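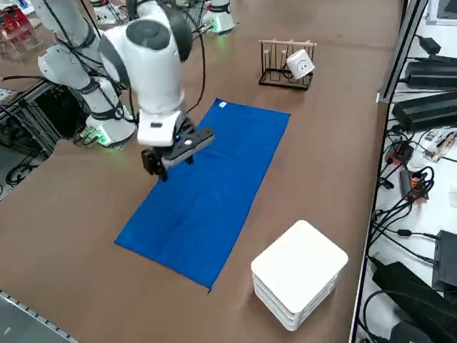
*Figure 6. Robot arm above a flat blue towel, gripper fingers open.*

## 6. Running a recorded vote

Section 5 left you with a chamber full of working Esuto handsets and an order paper loaded into Flovusow. This section takes you from the moment the chair says "I put the question" to the moment the result is in the minutes. On a good evening the gap is under two minutes. Orndale Borough Council once made it last until the buses stopped, and several of the cautions in this section come from that meeting.

You need to be signed in as **Clerk** or **Deputy Clerk**. A sign-in as **Observer** shows you the same screens with all the useful buttons greyed out.

### 6.1 Before members arrive

1. Switch on the base unit at the clerk's desk. Wait for the word READY on the small display. If it says STARTING for longer than five minutes, see 9.2.
2. Open **Meetings > Tonight** and check the meeting title. Flovusow will happily run a budget vote inside last month's licensing hearing if you let it.
3. Open **Roll** and check the number of seats. The standard Orndale layout has 37. Vacant seats should be marked *Vacant*. A seat marked *Absent* still counts towards the membership when the system works out a quorum.
4. Put each handset on the desk that matches its label.
5. Run **Tools > Handset check**. Every handset should buzz once. Walk the room and listen.

> **Note.** A handset that doesn't buzz usually has a flat battery. Spares live in the charging tray, with the exception of the ones that have gone home in a coat pocket. Run **Tools > Find handset** during the next meeting and they will buzz from wherever they are sitting.

> **Caution.** Do not run the handset check during the minute's silence, prayers or any other quiet item. There is no way to cancel it once it has started.

### 6.2 Setting the quorum

The quorum is entered as a fraction or as a fixed number. Your standing orders will say which, generally in a paragraph written by somebody paid by the comma.

1. Go to **Settings > Rules > Quorum**.
2. Choose **Fraction of membership** or **Fixed number**.
3. If you chose a fraction, choose how halves are rounded. *Up* is the default.
4. Press **Save**, then **Save** again on the pop-up.

When fewer members than the quorum are in the room, a grey bar appears along the top of the clerk's screen. It isn't shown on the public display. Whether to mention it is between you and the chair, and your own code of conduct.

Members count as present when their handset is signed in and has been picked up in the last hour. A member asleep with the handset on the desk will drop off the count. Touching any key brings them back. We have had requests to lengthen this period and requests to shorten it, often from opposite sides of the same chamber, and have left it where it is.

### 6.3 Opening the vote

1. Select the motion from the order paper on the left. Check the wording against the paper copy in front of the chair.
2. If the motion has been amended, press **Use amended text**. The old wording stays visible, struck through.
3. Choose the type of vote:
 - **Open**: each member's name and vote appear on the public display as the vote closes.
 - **Open, delayed**: names appear only in the minutes.
 - **Secret**: totals only. Available for appointments and wherever your standing orders allow.
4. Set the timer. The default is 60 seconds.
5. When the chair puts the question, press **Open vote**.

The handsets light up and show three keys: FOR, AGAINST and ABSTAIN. Members may change their vote as often as they like until the timer runs out. The last key pressed is the one that counts. The screen doesn't show you who has changed their mind, and the log doesn't keep it.

> **Caution.** Never choose **Secret** and then change to **Open** after the vote has been opened. The system will refuse, and the refusal appears on the public display in rather large letters. If the wrong type has been chosen, use **Abandon vote** (6.6) and start again.

### 6.4 Closing the vote

The vote closes by itself when the timer reaches zero. You can also close it early.

1. Check the **Waiting for** box. It shows how many members have signed in and not yet pressed a key.
2. If it shows zero, press **Close now**. No confirmation is asked for.
3. If it shows any other number, tell the chair before closing. The button turns amber, and you will be asked to confirm.
4. Read out the result from the clerk's screen and wait for the chair to declare it.
5. Press **Declared**.

Step 5 is the one people forget. Until it is pressed, the result is provisional, and Flovusow won't let you open another vote. The error message for this is *Previous question still before the meeting*. It is correct. We agree that it could be friendlier.

> **Note.** A member who presses nothing is recorded as *Did not vote*. Abstaining is a different thing and is recorded separately. You will be asked to explain this at least once a year, generally by a member whose local paper has just printed the list.

### 6.5 Ties and the casting vote

If FOR and AGAINST are equal, the public display shows **TIED** and the chair's handset lights up again with two keys in place of three. ABSTAIN is missing on purpose.

1. Ask the chair if they wish to use the casting vote.
2. If yes, press **Allow casting vote**. There is no timer on this one.
3. If no, press **Casting vote declined**. The motion falls, or does whatever you told it to do under **Settings > Rules > Ties**.
4. Press **Declared** as before.

The casting vote is shown on its own line in the minutes, under the chair's ordinary vote. The two needn't match. Gasping from the gallery is outside the scope of this manual.

Councils that use the Kontogiannis add-on for appointments with three or more candidates should not follow these steps. The add-on drops the lowest candidate and runs a fresh round by itself. If the lowest two are tied, it stops and asks for lots to be drawn. Have a hat ready, or a clean mug. The add-on has its own booklet, which came in the same box and is the one with the green cover.

### 6.6 Abandoning a vote

Use this for a wrong motion, a wrong type of vote, a fire alarm or a power cut.

1. Press **Abandon vote** and hold it until the ring fills.
2. Type a reason. Anything up to 500 characters is accepted.
3. Press **Confirm**.

The reason is published with the minutes. Please keep this in mind while typing. "Wrong motion selected" will do nicely. "See attached" will not, as there is nowhere to attach anything.

All votes cast so far are wiped and can't be brought back, by you or by us. Ring the helpdesk if you like, but they'll read you this paragraph.

> **Caution.** A vote can be abandoned only before **Declared** has been pressed. Afterwards the result belongs to the council, and changing it takes another motion. The software has no opinion on whether the result was a good idea.

### 6.7 When a handset misbehaves in mid-vote

| What you see | What to do |
|---|---|
| Handset stays dark | Swap it for a spare. Press **Reassign** and type the seat number. |
| Member says they pressed FOR, screen says AGAINST | If the timer is running, ask them to press again. If it has stopped, go to 6.8. |
| Handset shows another member's name | Two neighbours have swapped handsets. Ask them to swap back. |
| Handset buzzes without stopping | Hold FOR and AGAINST together until it goes quiet. No vote is recorded by doing this. |
| Member will not use the handset on principle | Use **Add vote by voice**. Repeat what you heard aloud before pressing the key. |

**Reassign** pauses the timer. It restarts when the new handset signs in, or when you press **Carry on**. Members are told *Paused by clerk*, so expect to be looked at.

### 6.8 Corrections

A member may ask for their vote to be corrected until the chair moves to the next item. The chair decides. You only do the typing.

1. Open **Result > Member list**.
2. Select the name and press **Correct**.
3. Choose the new vote.
4. Hand the clerk's tablet to the chair, who enters their PIN.

Both the first vote and the corrected one appear in the minutes. If the correction changes the outcome, the system takes back the declaration and asks for a new one. At this point it is wise to announce what is going on before the gallery announces it for you.

Corrections are not offered for secret votes. The member list is empty.

### 6.9 Sending the result to the minutes

1. Press **Send to minutes** after each vote, or **Send all** at the end of the meeting.
2. Check that each item shows a tick in the *Sent* column.
3. Print one copy and have the chair sign it if your standing orders still want ink.
4. Sign out. Collect the handsets, counting them back into the tray. An empty slot flashes red.

The base unit may be switched off once the display says SAFE TO SWITCH OFF. It can take a while after a long meeting. Please don't pull the plug to hurry it along; the recovery steps are in 9.5, and they start with finding the paper register.

Changing the text on the public display, including the council crest and the size of the letters, is covered in section 7.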